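The Opening of the Protari Hotel

Statement of Hamisi Bakilana, Deputy Manager, placed in the guest register at his own request

The Protari Hotel, Boltusau, was opened to the public on a Monday in March, at 11 in the morning. I was asked by the owners, Barros and Company, to prepare an account of the day. The account I first submitted was returned to me with the remark that it did not mention the lady in Room 43. I therefore submit it again.

Invitations had been sent to the traders of the lower town, the members of the district council and the staff of the ferry office. The programme provided for a welcome at the main door, a tour of the principal floors, and luncheon in the Brillolport Room, which takes its name from the port where the ferry passengers used to change ships. The building had stood closed for many years. Older residents remembered it as the Station Hotel, although the station had gone before most of them were born.

The welcome was given by the chairman of the council, who spoke for longer than the programme allowed. The ribbon was cut at the second attempt. The guests were then divided into parties, and I took charge of the first, which was to see the lobby, the reading room and the stone corridor before going up to the bedrooms.

The stone corridor 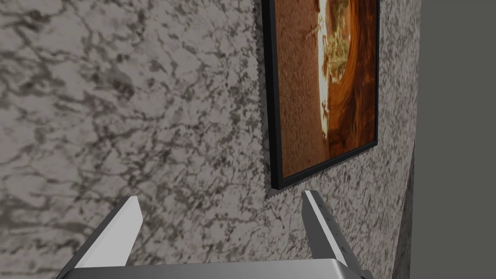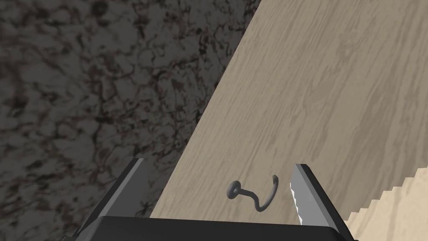
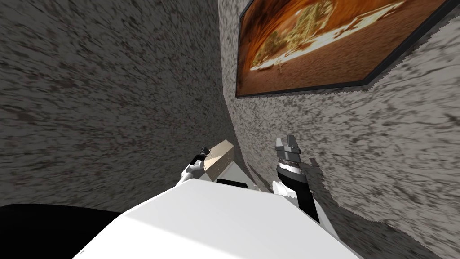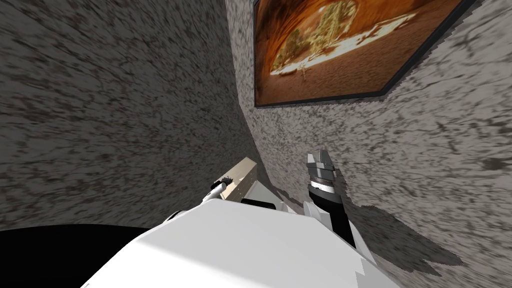

Mottled and veined surfaces, dark and pale.

Room 43

We reached the second floor shortly before noon. Room 43 had been chosen for the tour on account of its view of the harbour, and I had inspected it myself at seven that morning. The bed was made, the window was shut and the key was in my pocket.

When I opened the door, a lady in a grey travelling coat was sitting at the desk, writing a letter. She had a small case beside her and her gloves laid across it. She looked up and asked whether the evening ferry was still expected.

I replied that there had been no evening ferry for a considerable time. She thanked me, said that she would wait a little longer in that case, and returned to her letter. The members of my party assumed that she had been engaged by the owners for the occasion. Several of them complimented me on the coat.

I closed the door and continued with the tour, as I had been instructed to keep to the timetable. After luncheon I went back alone. The room was empty and the bed had not been disturbed. On the desk I found an envelope, sealed and addressed to the Manager, containing payment for one night in notes that are no longer accepted by any bank. There was no letter with them.

The name in the register

I consulted the old registers, which the builders had found beneath the stairs and which are now kept in my office. In the last of them, on the last page to be used, there is an entry for Miss Bożena Kwiatkowska. The surname has been struck through and written again as Kwiatkowski, in the same hand, as though the clerk had insisted on her father's spelling. The room is given as 43. The column for departure has been left blank.

The owners have asked me to state whether the sum was entered in the accounts. It was. I gave a receipt for one night, made out in the name of Bożena Kwiatkowski, and left it on the desk in Room 43 before I went off duty.

On Tuesday morning the receipt was gone, and the window towards the harbour stood open. I have since completed the column in the old register. The room is available for letting from the end of the month.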